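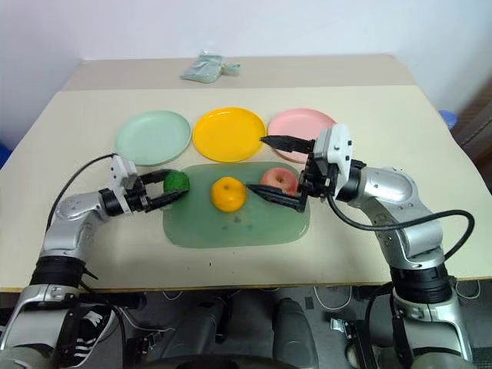
Fruit sorting at the Greenberg open day, three plates and the green tray.

June 12, 2022

Posted in: Workshop notebook > Visits and open days

Writing this up on the train back from Pestenby before it all goes out of my head. I've got a carrier bag full of leaflets, sore feet and a free pen that has already stopped working, so a normal open day really!

Got to Greenberg just after they opened the doors. The ground floor was mostly stands, with Gatel nearest the entrance (conveyors, as ever, and a very loud one at that) and Duvum by the stairs showing their new cable guides. I picked up a price list from Duvum for us. The short guides come in bags of 40, and there's no carriage to pay on orders over 500 pounds, so if anyone else wants things from them, shout and we'll put it all in together. I did ask whether they'd split a bag. They won't.

Upstairs was what I'd come for, the two-armed demo. I stood there far longer than I meant to and missed the first talk completely. The job is a simple one to describe: lime-looking green thing, orange and apple on a tray, three plastic plates behind it in mint, yellow and pink, and the fruit has to go on the plates. Two fingers on each gripper, one arm working from each side. I like a demo with ordinary stuff in it. You can tell straight away what it's meant to be doing, and so could the children who kept squeezing in front of me.

What I wanted to see was how they shared out the table between the arms. We've been going round in circles on this at our place since December, and our arms still stop and wait for each other more than they move. So I plonked myself down on the spare chair and made notes on where the wrists were going.
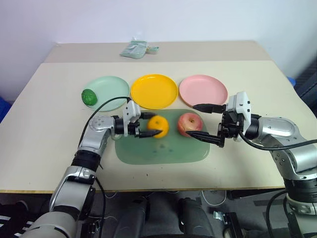 The bit I kept coming back to was how close together they're happy to have the two grippers. The orange and the apple are only a short stretch of tray apart, and both hands can be down there at once, left one at the orange and right one at the apple, coming in from the sides with the fingers one above the other as you look down on the table. We always come in from the front, and then the wrists get in each other's way. I'd like to try it sideways on our bench this week. It's only a change to the start poses, so an afternoon's work if the left shoulder behaves (big if).

Other things I scribbled down:

- The plates are nearly touching. Good test of placing, so we should close ours up as well, ours are miles apart.
- Cables loop loosely from the wrist. Ours are tied down too tight, and I bet that's our pull at full stretch. Check before blaming the motor again!
- Mat under the fruit. Want one. Kitchen shop?
- Ask them what they do when something goes down on the rim of a plate. Does that count as placed? We never settled it ourselves.

I did get to the second talk, in room 6, on keeping logs of failed runs. Slides were tiny but the handout is good, and page 59 has a table of fault codes laid out far better than ours. I've put it in the blue folder, please put it back if you borrow it.

Still to do: email Greenberg about the rim question, order from Duvum, move the start poses, find my other glove, which I think is on the Gatel stand.

Search this notebook... Go

We use cookies to remember your settings. Accept / Manage choices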